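Progress report to the Mendero Fund
Traveling notes project: living and working abroad in Katona
2023-05-07
Prepared by Erzsébet Barta

You asked in your last letter whether the first half of the grant had produced anything you could put in front of your board. The short answer is yes, with reservations, and the reservations take up most of this report.

The plan we submitted in December promised a collection of essays by foreigners who have settled in Katona, edited into a handbook for newcomers. I had doubts about the handbook then and I have more of them now. The essays are coming in. Whether they add up to advice is another matter. Most people who have lived in a foreign town for a few years are very sure of what the locals are like, and they are sure of opposite things. One contributor writes that people in Katona never invite you home. Another complains that she can't get through a week without being fed in somebody's kitchen. They live on the same street.

Melati Pangaribuan has finished her chapter on renting. It is the strongest text we have, mainly because she sticks to what happened to her: the landlord who wanted the deposit in cash, the two visits to the registry office, the form that had to be signed again in blue ink. She draws no lesson about the national character from any of it. I would like to send it to the other writers as a model, though I expect at least one of them to take offense.

Pieter Zulu's chapter on working in a local office is longer and weaker. He has a theory that everything in Katona is settled over lunch and that the meetings afterward are theater. It may be true of his office. He has worked in one. I asked him to take out the phrase "these people always" and he has taken out roughly half of them. A revised draft is due before the summer break, and I have set aside time to go through it with him line by line.

Eylül Sönmez has withdrawn from the chapter on schools. She felt that anything frank would get back to her children's teachers, and I couldn't tell her she was wrong. We have no replacement. I would sooner print the book without a schools chapter than fill the gap with material copied from the town's own website, as was suggested at our last editorial meeting.

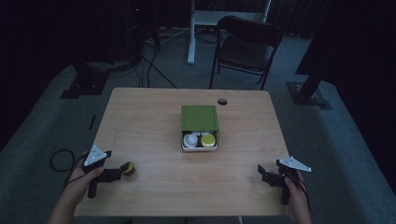

A small box with its green lid slid back, on a light wooden table.

On the survey, I have to be blunt. We mailed 1000 questionnaires to foreign residents using the address list we bought from Rimero, and the response was poor. Many envelopes came back undelivered. The people who did answer are the ones who already go to the newcomers' evenings, so they tell us a good deal about who likes newcomers' evenings. Miklós Bodnár thinks the answers can be weighted to correct for this. I don't. I have asked him to write up what the replies say without percentages, and you will see that the draft tables from the interim memo are missing from this report. Please don't quote them if you still have a copy.

The six recorded conversations have gone better. These are long talks, in the speaker's own language where we could manage it, on how they came to Katona and what they misread in the first year. Transcription is complete for all of them. Translation is behind, mostly because Jakgate raised its rate after the first batch and we had to argue about it. The argument is over and we are paying somewhat more than planned. The difference has come out of the travel line, which we were not going to use up anyway.

You also asked for evidence of impact. I don't have any, and I would be wary of a project like ours that claimed to at this stage. A few people have told us at readings that they recognized themselves in Melati's pages. That's pleasant to hear, but they had come to a reading.

Changes we would like you to approve

The word "handbook" dropped from the title and from the publicity. What we have is a set of personal accounts, and readers should be told so on the cover.

The second mailing of the survey canceled, and the postage moved to translation.

A short foreword by a writer born in Katona, who would be free to disagree with everything that follows. Miklós has offered to do it. He grew up in the town and has read all the drafts, and his notes in the margins are already better than some of the chapters.

Still open

The printer's quote has expired and a new one has been requested. Permission forms are signed for the finished chapters, but two of the people interviewed want to see the English before they agree to publication. They have every right to, and it could cost us a month. I have not built that month into the schedule you have on file, so treat the delivery date there as optimistic until you hear from me again.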